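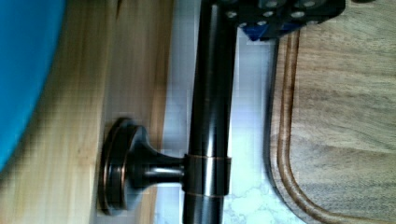 *Last changed: 2022-04-07*

# Chapter 3: The Biscuit That Sells Out

Walk down any biscuit aisle in November and count the flavours you have never seen before. Gingerbread custard creams! Rye and plum digestives! Most will be gone by spring, and a lucky few will come back the year after. Food makers call these short runs, and they are some of the most exciting things a product team gets to work on.

In this chapter we follow one of them from first tasting to last packet. The Zelurura is a cardamom sandwich biscuit with a sour cherry filling, made by Gevarent at its bakery in Onley. Inger Hjaltested wrote the recipe, and she went through more than 570 test batches before she was happy with the filling (it kept soaking into the biscuit and turning it soft - a problem we will come back to in section 3.2, with plenty of crumbs).

You will also meet Grethe Kjærgaard, a buyer for the Skov shops, who took 600 cases on the strength of one tasting and then had to decide where on earth to put them. Her shelf plan is printed in full, and it is a joy to read if you like that kind of thing. I do!

Before you start, buy two packets of the same biscuit, one ordinary and one limited flavour. Weigh them, compare the price per 100 grams, and read both ingredient lists from top to bottom. Keep your notes, as you will need them for section 3.1, where we look at what a new flavour costs to make and who ends up paying for it.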